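Research > Home and Materials > Working Papers > Tabletops in Use

Reading time: 6 min

4. What people see when they look at a bare table

I should admit up front that this was the section I most wanted to write, and the one my co-author Sointu Kauppinen kept telling me to shorten. The earlier parts of the paper deal with how people shop for tables and what they say they want. This part is about what happens when you clear everything off a pale wooden tabletop, sit someone in front of it and ask them to talk.

We did this with 83 people in and near Clamton, mostly in their own kitchens and dining rooms, and a smaller group at the Moreira reading room, where the big tables get north light until well into the afternoon. The instructions were short. Take everything off. Look for as long as you like. Then tell me what's there. I gave no list of terms and I tried very hard not to nod (I am a terrible nodder, and Sointu went through the early recordings and told me so).

Almost everyone started with color, and almost everyone stopped there for a bit. "Beige." "Kind of pink, if you squint." "Like the inside of a bread roll." That last one came from a retired bus driver and I have been unable to look at my own table the same way since! Only after the color ran out did people lean in and start on the grain, and this is where the interviews get long. People who had eaten breakfast at the same table for years would run a finger along a line, follow it until it bent, and go quiet.

4.1 Straight grain and figured grain

We borrowed the split that woodworkers use. Straight grain is the run of thin, more or less parallel lines you get over most of a light tabletop. Figured grain is where the lines stop behaving and bend into arches, loops and nested flame shapes, the sort of thing people call cathedrals if they've spent time around a lumber yard. Most tabletops in the study had both. Figure 4 is a good plain case: long streaks fanning out over most of the surface, and then a patch of soft arcs and rounded loops toward the far side.

Now, I had expected people to love the figured parts and ignore the rest. They did talk about them more. They saw flames, onions, a map with hills on it, a duck (two people in separate houses, on separate tables, a duck). But when we asked which part of the table they would choose to work or eat at, the straight part won easily. "It's calmer," was the usual answer. One woman said the loops were for looking at and the lines were for putting a plate on, and I've quoted her in every talk I've given since.

The straight grain also did something I hadn't thought to ask about. It gave people a direction. Where the lines ran on a slant, as they do in Figure 4, several people turned their notebook or placemat to match without seeming to notice. My best guess is that we line things up with whatever stripes are handy. Naomi Rweyemamu, who read a draft, thinks the edge of the table matters more than I allow and that I'm seeing what I want to see. She may be right. We didn't measure the angles, and we should have.

4.2 Small marks

Faint spots and tiny knots came up in over 200 separate remarks, which is a lot for something you can cover with a lentil. Owners nearly always knew where theirs were. Visitors tended to try wiping them off first. After that the two groups sounded much the same: both used words like "freckle" and "speck," both were mostly friendly about it, and only a few people said a mark would put them off buying.

I did wonder if this was just politeness, since nobody wants to insult a host's furniture. So we ran the same questions at the Wemorgate showroom, with tables that belonged to no one in the room. The tone was a little cooler there, but the freckles still did fine. What people minded was a mark they thought somebody had made, such as a ring from a cup or a dent. A spot that looked as if it grew there was forgiven.

4.3 Light

Light gave us the most trouble. A matte top is supposed to keep reflections down, and it does, but a pale one will still wash out where a window or a lamp catches it. The brighter patch near the top of Figure 4 shows the effect nicely: the color goes whiter, the grain goes hazy, and any pattern under there gets harder to read. Our sitters described that area as "faded," "bleached" or "worn out," and a couple of them blamed the sun and started telling me about curtains. When we closed the blinds, most of them changed their minds on the spot.

For that reason I'd be careful with any study that asks people to judge wear on light wood from one seat at one time of day. The Fullaren survey in October did exactly this with 100 tables, and I think some of what they counted as fading was glare. (I helped plan that survey, so I'm complaining about myself here.) In our second round we had people look from two sides of the table before they said anything, and the talk about fading mostly dried up.

We also didn't separate veneer from solid wood. Plenty of sitters had strong views on the difference, and a fair number were wrong about their own table. Sorting that out needs a look at the edges and the underside, and we take it up in Section 5.

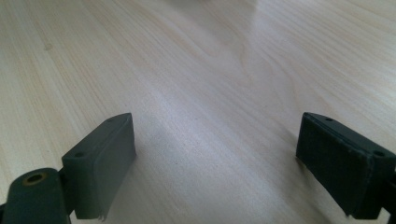
Figure 4. Pale, matte wooden tabletop with fine slanting grain, curved figure in the upper middle, and a washed-out patch where light reflects.

Related items
Choosing a table: what shoppers say first
Cup rings and other household marks
Notes from the Moreira reading room
Veneer or solid? Asking owners to guess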